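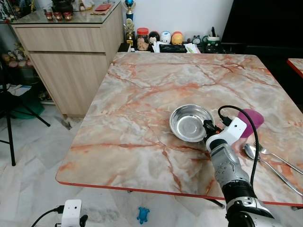

September, dye notes, started 4 pm

Madder again, and I am so pleased with this one! Two skeins of the Gradby wool, 200 g altogether, alum mordant left overnight as usual. Ground the root finer than last time (coffee mill, then through the tea strainer) and soaked it before any heat went near it.

Held the pot low for the whole 4 hours. Jhosep Quintero kept telling me to leave the lid alone, and he was right, the temperature hardly moved. Color out of the pot is a proper brick orange, much warmer than the Bevan batch, which went brown on me when I let it get too hot.

Skein 2 got a pinch of chalk in the bath and it's clearly redder. Lovely stuff! Our tap water must be softer than I thought, so I want to try chalk on everything now, including the linen scraps from Brulwood.

Rinse water still running pink after the third change. Left both to dry in the shade.

To do: wash test on a short length of each, tape one strip in the window for fading, label the skeins BEFORE they go in the drawer. Exhaust bath is saved in the lidded bucket, should give a nice peach. Jhosep wants first go at it with his silk.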